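機械に家事はできるのか 二つの現場の担当者に聞く

2019年12月

洗濯物をたたみ、椅子を戻し、クッションを整える。人間なら考えずに済ませる作業を、機械はどこまで引き受けられるようになったのか。家事と店舗作業の自動化に取り組むグリビック(Grivik)で作業評価を担当するアヤナ・テスファマリアムさんと、家具と日用品の店ジモント(Jimmont)で売り場の運営を見ているフォラサデ・ジブリンさんに、同じ日に続けて話を聞いた。二人は5月から、開店前の店で機械に片付けをさせる試験を一緒に進めている。

最初にテスファマリアムさんに、単刀直入に聞いた。家事をする機械はもう使えるのか。

「使えるものはあります。床の掃除は、条件がそろえばかなり任せられます。食器を洗う機械も洗濯機も、広い意味では家事をする機械です。ただ、皆さんが聞きたいのはそこではないですよね。部屋に入ってきて、見回して、散らかったものを片付けてくれる機械があるかという話なら、まだありません。少なくとも私たちの手元にはないです」

テスファマリアムさんの仕事は、機械の動作を一回ずつ記録し、できた、できなかった、途中で人が手を出した、の三つに分けることだ。開発の担当者とは別の席に座り、判定の基準も自分で書いている。

「開発の人は、惜しかったものを成功に入れたがります。気持ちはわかります。でもクッションが椅子の手前に落ちていたら、お客さんの目から見れば片付いていません。あと少しだったと言われても、落ちているものは落ちているので」

今回の試験で評価した動作は全部で2,222回になる。そのうち、人が一度も手を出さずに終わったのが508回だった。割合にすると四回に一回に届かない。

この数字をどう受け止めればいいのか。テスファマリアムさんは少し考えてから、次のように答えた。

「低いと思います。低いんですが、中身を見ないと意味がありません。箱を棚から台に移すような作業は、かなりうまくいきます。形が決まっていて、置き場所も決まっているからです。逆に、布や柔らかいものが入ると急に落ちます。椅子の向きを直す作業も落ちます。平均してしまうと、その差が消えてしまうんです」

柔らかいものが難しい理由について、本人の説明は具体的だった。クッションは、つかむ場所によって形が変わる。角をつまめば反対側が垂れ、真ん中をつかめば両端が折れる。持ち上げた後の形が持ち上げる前とは違うので、最初に見た形を頼りに置こうとするとずれる。人間は持った瞬間の重さと垂れ方で手の位置を変えるが、そのことを本人は意識していない。

「人に、どうやってクッションを置いているか説明してくださいと頼むと、たいてい困った顔をされます。私も説明できません。両手で持って、置いて、ぽんとたたく。それしか言えないです。でも、ぽんとたたくところに何が入っているかを分解すると、一日では終わりません」

椅子の場合は別の問題がある。形はほとんど変わらないが、重さの偏りがあり、床との摩擦がある。脚の形も椅子ごとに違う。細い脚は見つけにくく、どこを押せばまっすぐ進むかは椅子によって変わる。持ち上げるのか、引くのか、押すのか。人間は椅子の前に立つ前にそれを決めている。

「しかも椅子は、使うためにそこにあります。片付けた状態というのが一つに決まらない。机の下に入れるのか、少し引いておくのか、壁に寄せるのか。家によって違うし、同じ家の中でも人によって違います。私はこれが一番難しいと思っています。腕の動きより難しいです」

ジブリンさんの見方は、もう少し実務に寄っている。店で一日に動く椅子の数を知っている人の話し方だ。

「お客様は座ります。座ったら、立って、そのまま行きます。それでいいんです、座ってもらうために置いているので。ただ閉店の後に誰かが戻さないといけない。うちの場合、それを朝と夜に分けてやっています」

ジモントの売り場では、椅子やテーブル、ソファ、小物を部屋のように組んで見せている。一組ごとに配置の図があり、戻すときはその図に合わせる。クッションの色と向きまで決まっている。新しく入った従業員は、まずこの図を覚えるところから始める。

「図があるから機械に向いているだろうと、最初は思いました。正解が紙に書いてあるわけですから。それで試験の話が来たときに、うちでやりましょうと言ったんです」

やってみてどうだったか。

「遅いです。まずそれが一番の感想です。私が三歩歩いて手を伸ばせば終わることを、ずっとやっている。それから、途中で止まります。止まると、どうして止まったのかが私たちにはわからない。グリビックの人が来て、見て、直して、また動く。朝の時間は限られているので、止まっている間に自分でやった方が早いと思ってしまいます。実際、何度か自分でやりました」

そのたびにテスファマリアムさんの記録には「人が手を出した」と書かれる。二人の間で、この点については一度話し合いがあったという。ジブリンさんは、開店に間に合わなければ意味がないと言い、テスファマリアムさんは、最後まで待たなければどこで失敗するのかがわからないと言った。結局、店を開ける3時間前から始め、最後の一時間は人だけで作業することにした。

「落としどころとしては普通だと思います」とジブリンさんは言う。「間に合わせる責任は私にあるので、そこは譲れませんでした」

良かった点も聞いた。ジブリンさんは棚への補充を挙げた。箱に入った同じ商品を、同じ間隔で並べる作業である。イグウェ(Igwe)という収納箱のシリーズがあり、これは重さも形も似ているため、途中から安心して見ていられるようになったという。

「重い箱を腰の高さから上に上げる作業は、従業員の負担になっていました。あれを代わってもらえるなら助かります。速くなくてもいいです。夜の間にやっておいてくれれば、朝には終わっているわけですから」

一方で、売り場の作り直しは無理だと感じている。季節ごとに組み替えるときには、図がまだない。並べてみて、離れて見て、椅子を少し回し、クッションを別の色に替える。その途中で決まっていくことが多い。

「私が見て、何か違うなと思う。それで動かす。何が違うのかと聞かれても、すぐには答えられません。若い従業員にも最初は伝わらないんです。一緒にやっているうちに、だんだんわかってくる。機械にそれを期待する気は、今のところありません」

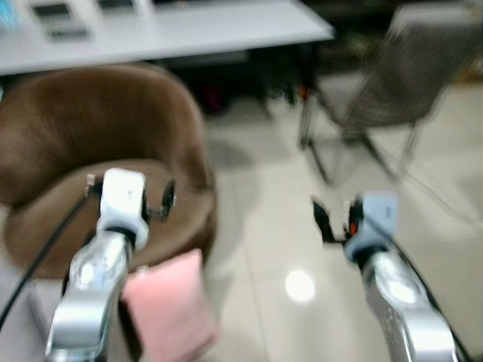 テスファマリアムさんにこの話を伝えると、そこは自分も目標に入れていないと言った。今の段階で見ているのは、決まった状態に戻せるかどうかだけだ。それも、店と家庭では条件がかなり違う。

「家庭には図がありません。通路の幅も決まっていない。椅子とテーブルの間に何か落ちていたり、机の下に物が置いてあったりします。それがごみなのか、置いてあるのか、機械には判断の材料がない。人間でも、よその家に行ったら迷うと思います。勝手に捨てたら怒られますよね」

床の違いも大きいという。つやのある床は照明を映すので、光っているところに物があるように見えたり、逆に物の端がわかりにくくなったりする。暗い色の椅子は影と区別しにくい。カメラが動いている間は像がぶれるので、止まって見るか、ぶれたまま判断するかを選ばなければならない。止まれば正確になるが、その分だけ遅くなる。

「遅いと言われるのはよくわかっています。でも遅さの半分は慎重さです。人がいる場所で動かすなら、速く動いて物にぶつかるより、遅くてもぶつからない方を取ります。これは今後も変えないつもりです」

動作を覚えさせるための準備にも時間がかかる。人が手本の動きを見せ、それを記録し、同じ作業を位置を変えて繰り返す。フロリッツ(Flollitz)と名付けた社内の記録用ソフトがあり、手本は一つの作業につき600回を目安に集めている。数を増やせば良くなるのかと尋ねると、そうとも限らないという返事だった。

「同じような手本を増やしても、あまり変わりません。椅子がいつもの場所にある手本ばかりだと、少しずれただけで手が空を切ります。ですから、わざと変な置き方をします。斜めにしたり、倒したり、クッションを床に置いたり。散らかし方を考えるのも仕事のうちです。これは意外と疲れます。自分が散らかすと、どうしても癖が出るので」

癖が出ると、機械はその癖の範囲でしか片付けられなくなる。そのため散らかす係を交代制にした。子どものいる人が散らかした後は成功率が下がるそうだ。おもちゃが椅子の下に入るなど、大人が思いつかない場所に物が行くからだという。

では、家庭に入るのはいつ頃になるのか。この質問には二人とも慎重だった。

テスファマリアムさんは年数を言わなかった。「言うと、その年数だけが残ってしまうので」と断ったうえで、順番なら話せると続けた。まず倉庫と店の裏側。次に、配置が決まっている売り場や宿泊施設の客室。家庭はその後になる。家庭の中でも、部屋全体ではなく、食卓から流しまで食器を運ぶといった、始まりと終わりがはっきりした作業から入るだろうと見ている。

「部屋を片付けて、とお願いするのは最後です。あれは作業の名前に聞こえますが、中には判断がいくつも入っています。腕がよくなれば解決するというものではないんです」

ジブリンさんには、従業員の仕事が減る心配はないかとも尋ねた。試験の説明をしたとき、従業員からも同じ質問が出たという。

「箱を上げる仕事がなくなっても困る人はいません。困るのは、時間まで減らされることです。ですから、浮いた時間は接客に回すと先に言いました。そのとおりにできるかどうかは、これから会社と話すことになります。まだ約束が取れたわけではありません」

従業員の中には、機械の横で作業するのを嫌がる人もいる。動き出すタイミングが読めないからだ。人同士なら、相手の肩の向きや目線で次にどこへ行くかがわかる。機械にはそれがない。ジブリンさんは、動く前に音か光で知らせてほしいとグリビックに頼んだ。最初は音を付けたが、静かな店内では響きすぎるため、今は光に変えている。

「光だと、背中を向けているときは気づきません。ですから、まだ途中ですね。低い音と光の両方にしてもらえないかと、先週お願いしたところです」

試験は年が明けても続く。次の課題は、二人で相談して椅子の戻し作業に絞ることにした。種類を減らし、図の許容範囲を広げる。これまでは図からわずかでもずれると失敗にしていたが、お客が見て気にならない程度なら成功とする。その「気にならない程度」を決めるのはジブリンさんの役目で、売り場を歩きながら一脚ずつ印を付けているという。

テスファマリアムさんは、基準を緩めたことで数字が上がるのを気にしていた。新しい基準の結果と古い基準の結果は、同じ表には載せないそうだ。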